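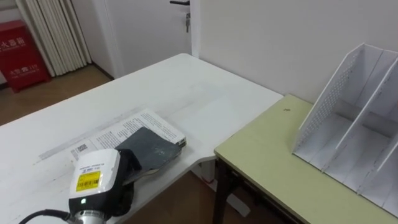 *Posted by Hrefna Mogensen on 25/09/2025, filed under Desk Stuff*

So I finally bought a file organizer! I've been talking about it since June, when the pile next to my keyboard slid onto the floor and took a mug of coffee along (RIP, mug). I went with a plain white one, the magazine-holder kind with slanted sides, and it lives on the green table now, where it has room to spread out a bit. The white table is for spreading out paper and getting things wrong.

My old system was one cardboard box from a Trukmont delivery, and everything went in there. Warranty cards, Pisen charger leaflets, more than 200 pages of printed recipes I was going to try someday. I went through the whole box last night with the radio on and it took me until way past dinner. Most of it went straight to recycling – I had instructions for a blender I gave away years ago, in 7 languages.

What I kept was the flat stuff that never had a home. Thin dark things like covers and pads are the worst, they slip under a stack of paper and you don't see them again for months.

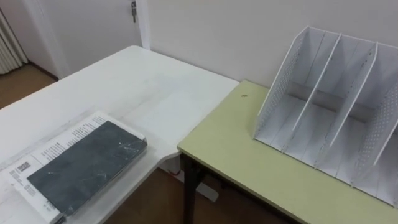 Hüsnü Akgül wrote in after my last post to say that I should label every compartment before putting a single thing in it, or I'd be back to one big pile in 20 days. Okay, Hüsnü, fair! But I never know what my categories are until I've lived with them for a while, so I'm going label-free at first and we'll see who's right.

For now the middle slot gets the flat dark things and one of the others gets booklets and leaflets.

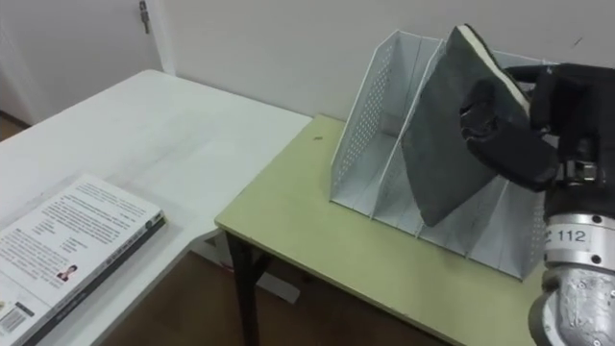
The recipes are still homeless, by the way. I'm thinking of a binder for those, maybe with plastic sleeves, so I can wipe off the tomato sauce. If you have one you love, tell me in the comments – I need it to hold 300 pages, and I'd like the rings to close properly this time.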